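Filed under: Printmaking, Studio Notes
6 min read

Blend rolls, second attempt

10 July 2020

The edition for the Raston portfolio is 25 prints plus proofs, all from one linoleum block, all with a blended sky. I agreed to this in May on the strength of a single good proof. A single good proof of a blend says very little. The first pull comes off a slab that was just laid out, and every pull after it comes off a slab that has been rolled, recharged and rolled again, with the two colors moving into each other a little further each time.

My first attempt failed at the ninth print. The middle band had grown until the dark color existed only in a strip along one edge, and the light color had picked up enough of the dark that it printed as a weak gray. I cleaned the slab and stopped for the day. What follows is the method I used the second time, with the settings written down so I can find them again.

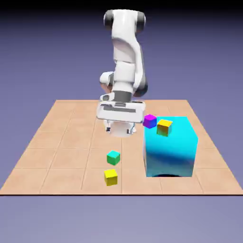 A blend has three zones: the two end colors and the transition. Most of the trouble is in deciding how wide the transition should be before any ink goes on the glass. For a sky I want no visible band at all, just a steady change over the full height of the block. The background behind the robot arm is a fair target, a muted lavender-blue that is more saturated at the top and pales to a grayish periwinkle lower down, with no line where one becomes the other. To get that from two inks, the ink has to be mixed closer together than seems right. I used to put a strong blue at one end and nearly pure extender at the other, and the transition always showed a step at the point where the extender ran out of pigment. Now I mix the dark end first, take a small part of it, and let that down with extender and a little opaque white to make the light end. Both ends then share the same pigment and the step goes away.

Quantities matter because a remix partway through an edition never matches. I weighed out 100 grams of the dark mix and 100 grams of the light, covered both with wax paper pressed flat to the surface, and had a fair amount left over. The light end goes faster than I expected. I think that is down to how I recharge, which I will get to.

The roller is a Lerico, soft, long enough to cover the block in one pass with a margin on each side. A short roller can't do this job. Two overlapping passes leave a seam, and the seam prints. I checked the roller for flat spots by holding it against the glass with a lamp behind it. There was one thin gap near the left end, outside the block area, so I left it alone and marked the handle so I would always pick it up the same way around. Turning the roller end for end by mistake is the quickest way to ruin a blend, and I have done it more than once.

Laying out the slab:

The ink goes down in a line at the top of the glass, dark on the left, light on the right, with a gap in the center as wide as two fingers. The roller is brought down through the line and rolled straight. After a few passes I shift it sideways by the width of a pencil, roll, shift it back, roll. The sideways movement is what makes the transition. The amount of movement has to be the same every time, so I put two strips of tape on the edge of the glass as stops. Without the tape I drift wider over a session and don't notice until the prints are lined up on the rack.
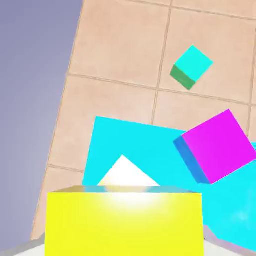 Flillov Print Club, Relief Section

Recharging is where the first attempt went wrong. I had been adding ink across the whole line, including the center, after each print. Ink added to the center has nowhere to go except outward, so the mixed zone widens. Lai-ching Fang looked at my failed slab and told me to feed only the outer ends and leave the middle to look after itself. I also feed less, more often. A thin smear on each end before every print works better than a thick one before every third.

Even so, the slab wears out. I scraped it down and laid it out fresh after every sixth print. That sounds wasteful, and it does use ink, but it turned out a set in which the first and last prints can hang next to each other. Barbara Gajewski prints her blends with no reset at all and lets the color travel across the edition, then shows the whole run in order on one wall. I like those a great deal. A portfolio is a different case: each buyer gets one sheet and there should be no bad one in the pile.

Paper was a smooth cotton sheet, printed dry. I tested damp and the blend was richer but the key block, which goes on top in black, would not register. The sheets stretched unevenly and the error was worst at the corners. Dry paper needed more pressure and a second sheet of newsprint in the packing. Registration was by pin and tab, with the tabs left on until the black was dry.

One more setting: I let the glass and the inks sit in the studio before starting. Cold ink is stiff and drags on a soft roller, which pulls texture into the flat areas. With the radiator off and the window shut, 45 minutes was enough.

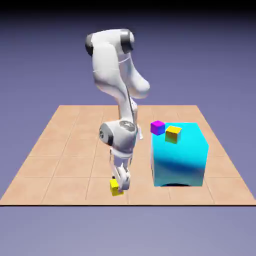

The black went on four days later. I would have waited longer, but Pak-hei Chiu needed the sheets for collating and the rack was promised to someone else. The blue layer was dry to the touch except in the darkest part, where the ink film is heaviest. On two prints the black was slightly rejected there and looks a little speckled under a raking light. Both went into the proofs box. A small amount of drier in the dark mix would probably have fixed it – I left it out so that both ends would behave the same on the slab, and I am not sure now that it was a good trade.

Yuk-lan Su asked whether the same thing could be done with water-based ink. I have tried once. It skinned on the glass before the transition was even, and adding retarder made it too loose to hold the fine cuts along the roofline. A cooler room might help. Pao-chu Yuen has a jar of the Sin retarder, which is thicker than mine, and is going to lend it to me for a test on scrap lino. I will post the results with both slabs side by side.

For now the tape stops stay on the glass. The remaining dark mix is in a lidded can on the second shelf, labeled, and can be used by anyone in the section who needs a blue.

Back to top | Contact | © 2020, text and prints by the author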